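Acting Craft & Training > Classes and Coaches

Thread: Is a six-week on-camera intensive worth it after a theater degree?

greenroom_gil
I'm looking at the Virkwood on-camera intensive that starts in April. It costs 2000 up front, or 3000 if you want the "industry showcase" at the end. I have a theater BA, I've done a lot of regional work, and I've had exactly two days on a set in my life, both as a guy in a hallway.

My problem is that everything on their page reads like a brochure. "Unlearn the stage." "Find your frame." I don't know what I would be doing on a Monday night in that room. Has anyone here taken it, or one like it? I'm suspicious of anything that tells me I need to unlearn something I paid four years to learn.

marlowe_b
I took it two years ago, without the showcase. Short version: the first half was useful and the second half was people watching each other do the same two-page diner scene.

The useful part was playback. You do a take, you watch it, you hate it, you do it again. I found out that I blink whenever I'm about to lie. No stage director ever caught that in ten years.

You can get playback at home for the price of a phone stand.

Serena Tedesco
I teach (not at Virkwood), so weigh this accordingly. Watching yourself at home is fine for tics. It's poor for learning how to listen, and listening is most of what the camera picks up. At home you're acting opposite your roommate reading flat off a laptop.

On the "unlearn" language, I agree it's silly. A stage actor comes in with breath, text work and stamina. Those carry over. What usually needs work is where the effort goes. I see theater people sending every line to a back row that isn't in the room, and then I see film students mumbling into their collars and calling it truth. They both need the same class.

hallway_extra
"They both need the same class" is what a person who sells the class would say.

Serena Tedesco
Sure. It's also what I'd say if I were retired.

pinned_script
I'll be the grump. I have never seen evidence that any of these short intensives gets anybody cast. The testimonials are always from people who were already working. Virkwood's page quotes someone who booked a lead on "Katau," and she had a manager and a reel before she ever walked in the door. They don't lie about it, they just leave the order of events out.

And the showcase is the worst deal of all. You pay an extra thousand so that assistants can eat cheese at you.

marlowe_b
I went to watch the showcase that year. There were name cards on eleven chairs and four people sat down. One of them was somebody's uncle.

greenroom_gil
That's the sort of detail I was hoping for, thank you. So skip the showcase for sure. Does anyone know how much time each person gets on camera? Their page says "extensive." I emailed and got "extensive" back.

fulvio_f
Long-time lurker. I did the Remonico weekend and then the Morrison Studio course, never Virkwood. At Morrison there were 14 of us in three hours, and once you take out the warm-up, the lecture and the setup for each scene, I had maybe nine minutes a night in front of the lens. Ask for the class size in writing and do the division yourself.

The other thing I'd ask is who operates the camera. At Remonico it was locked off on a tripod the whole weekend, so nobody ever had to hit a mark or match anything. I came out feeling great. Then I got a day on a short film and I couldn't pick up a mug on the same word twice. They had to shoot around me.

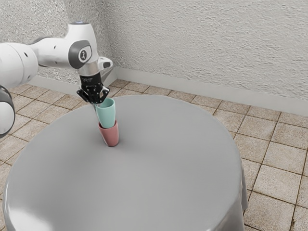
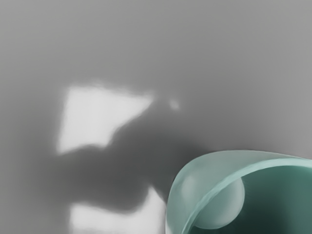
So continuity, that's my soapbox. If a teacher never makes you repeat a piece of business for the wide and then again for the close-up, you're taking a stage class with a camera in the corner.

Fulvio Fabbri

pinned_script
I don't buy continuity as a reason to spend 2000. That's a habit. You can drill it in your kitchen. Sip on "never," put it down on "again," repeat until bored.

fulvio_f
Did you drill it in your kitchen?

pinned_script
No, I learned it on set with a script supervisor glaring at me. It took one morning. Fear is very efficient and they pay you for it.

Serena Tedesco
It took you one morning. I've had students freeze up completely the first time somebody corrected their hands, and then they quit listening to their partner for the rest of the day. There's something to be said for being bad at it in a room where it doesn't cost anyone overtime.

I'm with Fulvio on asking about class size. My own limit is 8 and I still run late.

hallway_extra
What does yours cost?

Serena Tedesco
Less than Virkwood, and I'm not going to post the number because the mods will think I'm advertising.

ModDesk
Correct, the mods would. Carry on.

tess_in_the_wings
Different view from someone who took Virkwood last year and liked it. I think a few of you are judging it as a career move. I went in with eight years of children's theater behind me and no idea how small I was allowed to be. The teacher had me do a breakup scene without moving anything above the neck that I didn't need. I felt like I was doing nothing. Then we watched it back and it was the first time I'd seen myself on a screen and not wanted to leave the building.

Could I have gotten there alone? Maybe. I hadn't in eight years.

The diner scene is still in the course, though. Sorry, marlowe.

marlowe_b
"More coffee, hon?" "I said I was done." I'll be reciting that at my own funeral.

pinned_script
tess, I believe you had a good time and I believe you got better. I'd still want to know if you'd have gotten just as much out of three student films at the university for free. They're always desperate for anyone over 25. You get marks, bad lighting, a director who changes the blocking at lunch, the whole thing.

tess_in_the_wings
I've done two of those since. On one the director never gave me a note, and I'm not sure she knew she could. It was practice but I wouldn't call it teaching.

greenroom_gil
OK, where I've landed for now: I'm going to ask Virkwood for class size, who runs the camera, and whether I can sit in on a night before paying. If they say "extensive" to me one more time I'm out. Meanwhile I've answered two student film postings, and one of them already wrote back wanting to know if I own a trench coat.

hallway_extra
Do you?

greenroom_gil
I have a theater degree. I own three.

fulvio_f
Let us know if they allow the sit-in. Morrison said no to me and I signed up anyway, and I still don't know why I did that.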